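Refurb bench notebook, September, after lunch

Third tower of the Gallilbridge batch open on the bench, and I have to say I'm enjoying these more than I thought I would when the pallet came in. There are 14 of them to get through, all going out again to the Zwane reading rooms once they're cleaned up, so the plan is a slow and steady one: side off, dust out, have a good look at everything, then close up and test.

I blew out the first two before lunch and the amount of fluff that came off the heat sinks was quite something (note to self, take the mat outside and shake it before tomorrow). Number one started up without any fuss. Number two sat there and beeped 4 times until I pushed the memory back in properly, and after that it was as happy as you please.

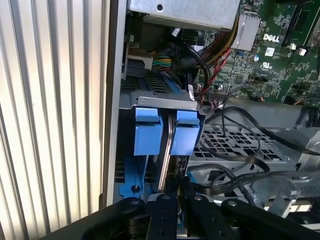

What I'd like us all to do from here on is leave the power supply wires alone unless we really have to move them. On number two I tucked the bundle back so neatly that I couldn't get the cover on, and I spent a good while undoing my own tidy work! A looser bend is fine, as long as it stays clear of the fan.

Screws go in the Wundik tray, one cup per machine, please, and put the tower's number on the cup. The thermal paste is nearly gone, so I've added a tube to the Fastov order along with more wipes.

Still to do on number three: new coin battery, wipe down the case, run the long memory test overnight.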